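Reorganizing the bench supplies this month, so a thread on how the teaching lab at Fludthorpe stores and moves small wet kits. Dry subject. Mute as needed.

Background: one prep room, one corridor, one fire door with a closer that's set too strong. Kits get put together in the prep room and used in the other room. Every spill we logged last year happened between the two.

The old method was carrying things by hand. A rack in one hand, a flask in the other, and the fire door opened with a hip. You can guess the rest.

The second method was a cart. Carts are fine on paper. Ours has hard casters and the corridor has an expansion joint with a metal strip over it. Anything tall and narrow goes over at the strip unless you stop and lift the front wheels.

I asked Pak-hei Yeh in facilities about the strip. It's in the queue. It was in the queue when I started.

So: trays. One kit, one tray, one person, two hands. The door gets propped first, and the prop goes back on its hook after.

Tray requirements as we wrote them down:
- rigid enough to carry a full kit one end at a time without flexing
- a raised lip
- handles you can get four gloved fingers into
- wipes clean with the ordinary bench disinfectant
- fits the sink flat

That last one removed most of the catalog. Our sink is narrow. Measure your sink before you order trays.

Hui-mei Kan tested the handles with large nitrile gloves over small hands and then with small gloves over Odair's hands, which are not small. Cut-out slots at the two short ends won. Side rims you pinch from above lost badly, they slide when the glove is damp.

Color came up. Lab people want white trays because you can see a spill on white. Restaurant-type serving trays mostly come dark. Most of what we use is clear or yellow, and a clear puddle on a glossy dark surface shows up as a reflection if you tip it toward the window. Good enough. I was against dark ones and have stopped arguing.

Gloss does mean scuffs. They show early and then you stop seeing them. A scuff that catches a fingernail means the tray retires to the dry goods shelf.

Cost, for anyone building a budget: we had a line of 484 for "transport and containment" and spent under half of it on trays. The rest went to baskets and one better door prop.

Layout on the tray. We tried a printed mat with outlines. People ignored it within 2 sessions and the mat trapped liquid underneath. Dropped.

What stuck is a single rule: the rack goes on first, at whatever angle lets the other pieces stand without touching it. Then the tallest item, then anything with an open top where the person carrying can see into it.

Caps. Every tube that travels is capped. Color of cap tells you the kit series, nothing else. Please do not invent a second meaning for cap color. Tzu-hsuan Yen spent an afternoon in October untangling a set where somebody had used it for concentration as well.

Open beakers travel with a shallow fill or empty. If the protocol needs more, carry it in the flask with its cap on and pour at the bench. The spout on a plastic beaker is good for pouring and it's also the first place it slops.

Glass vs. plastic: plastic for anything that leaves the prep room. You give up some heat tolerance and some clarity after repeated washing. The plastic flasks go cloudy eventually. Volume marks get hard to read well before the thing fails, so we replace on legibility.

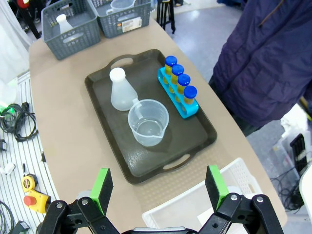 Baskets live at the back of the table and hold whatever the kit might need but usually doesn't. Wash bottle, spare cups, that sort of thing. They stay behind when the tray leaves. If the basket has to travel too, the kit list is wrong and should be fixed.

Gray perforated plastic because it drains and doesn't hold dust in the corners. We ordered from Birkia after Losonik went out of stock. The two brands do not nest with each other. Pick one.

Peel the retail sticker or leave it, I don't mind - but don't put a lab label on top of it. The lab label then comes off with the retail one the first time it gets wet, and you have an unlabeled basket.

Table notes. Rounded corners are worth paying for in a room where people turn around holding things. Light tops show rings. Wipe under the tray as well as on it, the underside picks up more than you'd think from the sink.

Our long bench is 1360 mm, and the small tables take one tray plus baskets with elbow room on both sides. Two trays on a small table means somebody's handle is hanging over the edge. One tray.

Reset procedure, end of session: tubes out of the rack and into the wash tub, rack rinsed upside down, flask and beaker drained, tray washed last. Tray last because everything else drips on it.

Dry trays on edge. Stacked wet they stick together and smell by morning.

Numbers so far: nearly 200 tray trips since we switched. Spills in the corridor have stopped. Spills at the bench are the same as ever, which I'd expect, as nothing here changes how people pour.

Nuwan Kodikara asked whether non-slip liner would help. We tried a sheet from Lã. It grips well and takes forever to dry, and the rack feet leave dents in it. It might suit a dry kit. For wet ones I'd leave the tray bare and walk slower.

Odair Bittencourt is writing up the kit lists with item, quantity and replacement criteria. I'll post those when they've been through one full term.

Open question, if anyone has solved it: tray storage in a room with no free wall. Currently ours stand in a file sorter next to the autoclave tape.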